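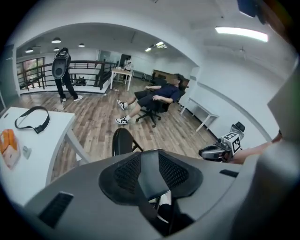 Figure 1. White desk, left, with its thick rounded edge.

Desk Sharing at Kindmont: What Students Say and What They Do
Sawsan Tannous and Lina Aoun

1. Background
In September the Kindmont building dropped assigned desks and moved everyone to a booking app called Tudik. The email announcing this used the word "freedom" in its first line, which made us suspicious enough to choose it as our project.

We wanted to know if students with no desk of their own would spread out or quietly claim the same spot every day and defend it with a scarf.

2. Method
We watched one study room on the second floor for four weeks and talked to students from three courses. Lina kept the seating chart. Sawsan did the interviews, mostly in the line at Karam, the coffee place downstairs, where people will talk to anybody.

We did not tell students we were charting seats until the end. Two of them said they had guessed, and that the clipboard was a clue.

3. Findings
Most regulars settled by the end of the first week. In interviews they told us they "sit wherever." The chart disagrees with them. One student moved three times in a single morning to get back to a desk by the window, and described herself to us as flexible.

Tudik bookings were respected when the person who booked showed up early. After 10 a.m. a booking was treated more like an opinion. Bags held desks through lunch – coats held them longer, maybe because a coat suggests the owner can't have gone far.

4. Limits
We only looked at one room, and both of us use it. Our own seats are on the chart, and they don't move much either.

5. Suggestions
Let bookings lapse if the desk is not taken up, and put lockers near the door so bags have somewhere else to live. We sent both ideas to the building office and were told to submit them through Tudik.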